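Golton drum works open day, notes typed up on the train

Visited December 9, 2022

Right, getting this down before I forget it. Golton open day, first one they've done since they moved the workshop out to Nollow. Cold. Proper cold, the sort where you keep your gloves on till the kettle's been round twice. Train was fine, the bus from the station was not — one an hour and I watched it pull away. Walked it in the end. Uphill, past the garden centre, then left at a sign you'd only see if you were coming the other way.

Doors at ten. I got there at twenty past, damp and cross, and was given a sticker and a mince pie. Better already.

How it's laid out

Old dairy building. Long and low, tiled walls still up in the back half, hooks in the ceiling. Shells are made at the far end, skins in the middle, finishing nearest the door so the dust doesn't get at the varnish. You walk it backwards, so you see finished drums first and raw timber last. Odd way round but I didn't mind, you know what you're looking at by the time you reach the planks.

Groups went round every half hour. Ours was led by Kofi Lamptey, who runs the skin room and talks faster than I can write. Apologies if any of this is garbled. His handouts had run out by the time we arrived.

They make three ranges. The Trekirau is the big floor drum, the one most people had come for. The Sowah is a hand drum, mid price, sold mostly to schools. Then the small stuff, toy size nearly, but built the same way as the others, skin and tacks and all. They sold 1,597 of the small ones last year, which surprised me and seemed to surprise them. Main trade is music teachers and grandparents, apparently.
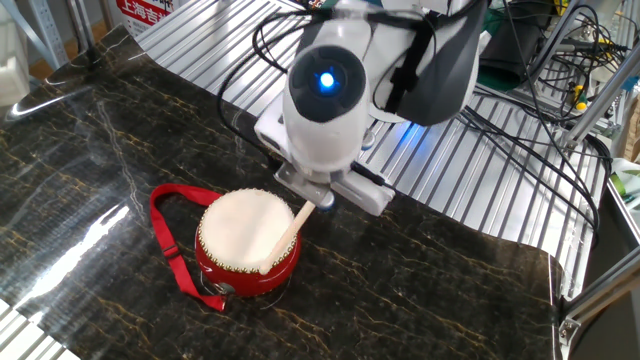
The skin room

Smelly. Less smelly than I'd been warned. Goat mostly, some calf for the big ones. Skins come in dried and stiff as roof tiles and go into tanks of plain cold water overnight, longer if they're thick. No chemicals at this stage. Kofi pulled one out and passed it round, like a wet chamois leather but heavier. Half the group took a step back.

Then they stretch it over the shell while it's still soaking and tack it down. Opposite sides, never round in order like a clock, or it pulls lopsided. He did one while we stood there. Tack at the top, tack at the bottom, left, right, then in between and in between again. Hammer the size of a toffee hammer. I had a go on a practice ring and bent the first two tacks clean over. Third went in. Was told it was "sound enough for a Tuesday", no idea what that means.

Drying is the slow bit. Racks in the old cold store, no heating, door left on the latch. Rush it with a heater and the skin tightens too quick and splits, or drags the tacks out with a noise like a shot. They lose a few every winter anyway. I asked if you could use a hair dryer at home on a slack one and got a long look. So no.

Tip I did write down properly: if your drum goes dull in wet weather, leave it in a dry room for a day with the head facing up and nothing on top. Don't put it near the radiator. Don't put it in the car either.

Shells and colour

Big drums are still carved or built up from staves, small ones are turned. The lathe was off for the visit, insurance, so we got a talk next to a silent lathe. Bit flat. The offcuts bin was better, everyone allowed to take a piece. Mine's ash I think.

Colour is the part I'd go back for. Coats go on thin, rub down, another, rub down. Red is the best seller by miles, then a dark blue, then plain. There was a green one year and they still have most of it.

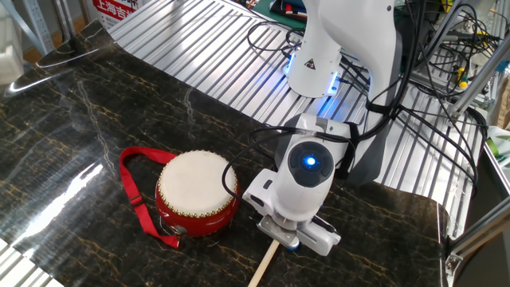

Anyway, lunch. Soup in the loading bay, leek and potato, two pounds with a roll. Good soup. Not enough chairs, so most people ate standing up by the timber racks with their hoods on. Got talking to a couple who'd driven down for the Trekirau and were now trying to work out whether it would fit behind the passenger seat. It did not, I saw them later with the back seats folded and the dog in the front.

Afternoon was the playing session. Almost 75 of us in one room, more people than drums, so you shared. Lovely racket. No one could hear the instructions past the second row and it sort of sorted itself out. A small girl in wellies kept better time than anybody over thirty, me included. My hands were sore by three.

Shop. Seconds table at the back was the thing to head for and I headed there too late. Got a Sowah with a scratch on the shell for £95, which is a fair bit off, and a spare bag of tacks I'll never use. Card machine was down for a while so take cash.

If you're going

Wear layers, the cold store really is cold.
Book the early round, the later ones get squeezed by lunch.
Parking in the yard is tight, use the field unless it's been raining.
Under fives are welcome but theres nowhere much to put a pushchair.
Toilets across the yard, bring a coat for that as well.
Last bus back is ten to five and it does leave on time, unlike the train I'm currently sat on outside Nollow with no heating.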